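Jiturlow 3: a review of the marker calibration and planning toolkit

Reviewed by Alby Costigan 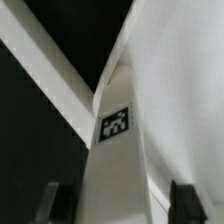 Jiturlow is a software package for hand-eye calibration and motion planning on arms with a camera at the wrist. I have been running version 3 since September on two cells, and I used version 2 for a good while before that. The short version is that the calibration half is now very good and the planner half is still behind. Most of my testing was on the kind of view you get with a wrist camera up close: two dark fingers coming up from the bottom, white molded parts behind them, black background, and one square marker sitting at a tilt. There is very little else for a vision system to hold on to in a view like that. Smooth white curves give you almost no features, and the gray shading on them moves when the lights do. Version 2 would often lose the marker at that range or report a pose with the wrong tilt. Version 3 does much better.

Installation

The installer is a single package now. It took me one try on a clean machine and three on an old one where an earlier copy was still in the path. If you are upgrading, remove version 2 by hand first. The uninstall script leaves its config folder behind and version 3 will read it without telling you.

Calibration

You give it a marker family, the printed size, and a rough guess of where the camera sits on the wrist. It then asks for a set of poses. The default is 26, and I would leave it there. I tried fewer and the rotation got worse. I tried 106 and saw no gain that mattered to me, only a longer wait.

The pose picker is the best part of this release. It looks at what you have already captured and suggests the next view, and it will ask for steep angles that I used to skip. It also has a finger mask. You paint over the part of the image where the gripper shows up, once per gripper opening, and the detector ignores it. This cut out nearly all of my false corners. Masks are tied to the opening width, so if you change fingers you have to paint them again.

One complaint: the size field is in millimeters but the saved file stores meters. If you edit the file by hand, as I do, you will get this wrong at least once.

Detection

With the exposure fixed, detection is steady. With auto exposure on, it is not so good. White panels that fill half the image pull the exposure down, and the white border of the marker starts to blend into the part it is stuck to. Set the exposure by hand with the camera at working distance. The manual says this, but on the last page.

Tilted markers used to flip between two possible poses. Version 3 keeps a short history and picks the one that agrees with the arm's motion. I still get a flip now and then if the arm is standing still when tracking starts. A small move clears it.

Planning

The planner takes the calibrated camera pose and a model of the parts around it and finds a path in. In open space it is fine. Near curved panels it is too careful. It wraps each part in a few simple boxes, so a rounded lip becomes a block and the gap next to it disappears. You can load a full mesh instead, and then it finds the path, but the planning time goes up a lot. My colleague Baoshan Tan ended up exporting the calibration to Gorna and planning there. I have since done the same. The export works and the frames come out named properly – that was not true in version 2.

Logs and tools

The log viewer is plain and useful. You can scrub through a run and see the marker pose, the joint values and the camera image together. It slows down past 800 images, so split long runs. The Han plugin for live plots is still listed as beta. It crashed on me twice and I turned it off.

Support

I wrote to Zudov, the company behind it, about the leftover config folder. They answered the next morning and said a fix is planned. No date was given.

Who should get it

If you already have a planner you like, get Jiturlow for the calibration and leave the rest switched off. If you need one package for everything and your parts are mostly flat, it will do the job. For tight work around curved parts, try the planner on your own meshes before you pay for it. The trial license covers both halves.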